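Come and fold with us -- people wanted for a study on teaching robots to handle cloth

Posted in October by the Firnari study team, Kistier

Cloth is hard for robots. A cup keeps its shape when you pick it up, but a towel is a different towel every time you put it down, and that is what the Firnari project has been working on for the past two years, with a good deal of patience and a great deal of laundry.

Our method is a simple one to take part in. You hold a light gripper tool with a camera on it and handle the cloth as you would at home, and the robot learns from what the camera saw. Our first round gave us 1716 recordings, and the robot trained on them managed a flat fold in 65 tries out of 100. We'd like to do better!

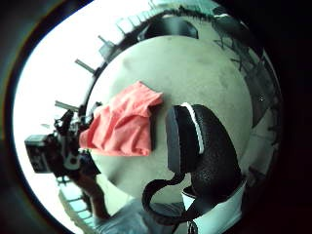 Pink cloth on the round surface, during a Firnari session.

For the next round we are looking for 200 people over 18, of any background. You needn't know the first thing about robots, and if you think you fold badly then please do come -- we want all sorts of habits, left-handed ones very much included.
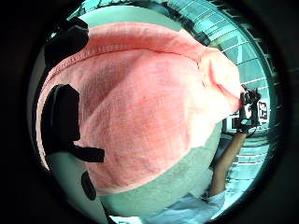

Sessions last 90 minutes, with tea and a proper sit-down halfway through, and we pay a £25 voucher plus your bus fare. We run them at Grindeck, on the Lei Road side, and the last one starts at 7 in the evening for those coming from work. Write to the study desk at Grindeck with your name and the times that suit you.

Comments (3)

Can I bring my mum? She's 81 and folds better than any of us.

Did the first round in spring, friendly bunch. My wrist was a bit tired by the end so do take the break.

Is there parking on the Lei Road side or only at the front?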